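Flanent House, Ground Floor: November Walk-Through
Inspected by Abena Annan. Comments hers, complaints forwarded.

Front door closer: PASS. Shuts firmly enough to take a heel with it.

Hall smoke alarm: PASS. Loud. The parrot in 6 now does it too.

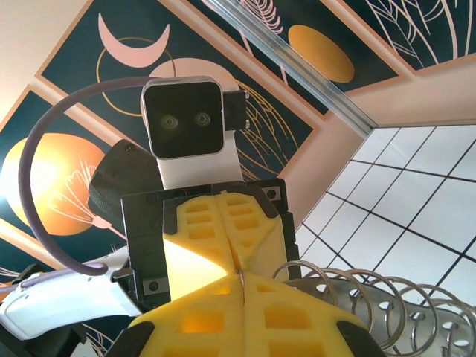 2 min read

Decorated ceilings: MONITOR. Tap-tested from a stepladder, no hollow spots. Gadisa Wubshet would like it noted that the ladder is his and the paint on it was already there.

Extension cords: FAIL. One heater plugged into a strip plugged into a strip. Unplugged, with a note. Second note, same handwriting, less patience.

Fire extinguisher: PASS. Gauge in the green. It is still holding the pantry door open, and I have stopped fighting that. 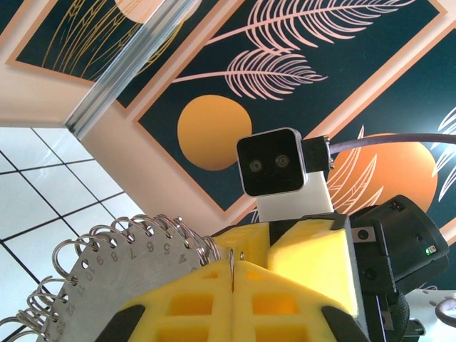 Labels and markings: FAIL. The shutoff valves under the stairs carry masking tape reading "this one" and "not this one." I want numbers, in order, cut into metal. The steel plate has 4 through 13 engraved along its curved edge and will still be legible when the tape has gone to fluff. Majumder quoted for tags last spring; please call them back.

Rear steps: FAIL. Handrail loose at the bottom bracket, 2 screws missing. Gadisa has screws.

Re-inspection: when the rail is fixed. Bring a flashlight.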